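Whitcombe Laboratory — Notebook, Mimedano classifier
10 September 2024

Purpose of entry: to record the recalibration of the Draltis churn model and the state of the held-out set.

The held-out set was rebuilt this morning from the Saltenia export. It contains 720 accounts, of which 105 are labeled as closed. The previous set, frozen in May, had 227 closed accounts but included duplicates from the billing merge. Scores from the two sets should not be compared directly.

The model was not retrained. Raw scores were passed through isotonic regression fitted on the validation fold only. Ranking is almost unchanged, as expected, apart from a few ties introduced by the flat steps. The reliability plot is much closer to the diagonal in the middle bins. The top bin is still overconfident — it holds very few accounts, and I would not read much into it.

Platt scaling was also tried. It pulled the low scores upward and was dropped.

The threshold remains open. The account team can call 70 customers per cycle, so precision within the first 70 ranked accounts is the figure they will ask for. I have added it to the evaluation script beside log loss. Accuracy has been removed from the summary table; with this class balance it was misleading readers.

One fault was found. The tenure field was being filled with zero when missing, and the model treated those accounts as new customers. A separate missing flag is now written at load time. Runs made before this change are marked "old tenure" in the results folder and should be kept.

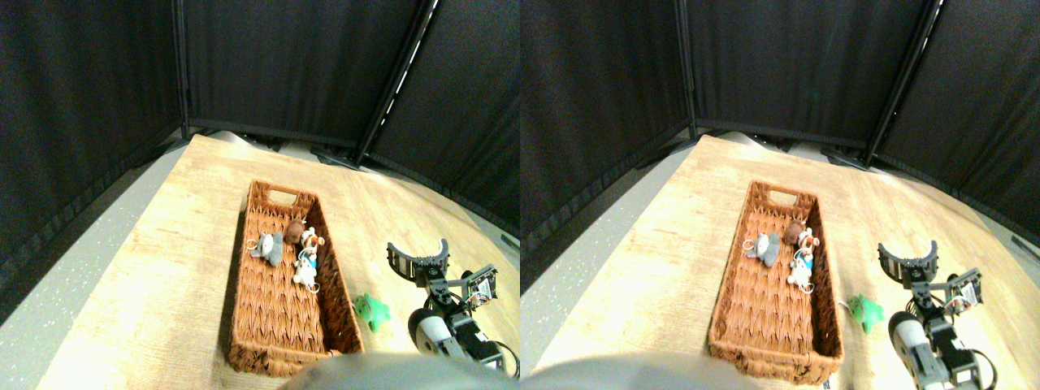 Next: retrain with the missing flag, refit the calibration on the same fold, and repeat the reliability plot with wider bins at the top end.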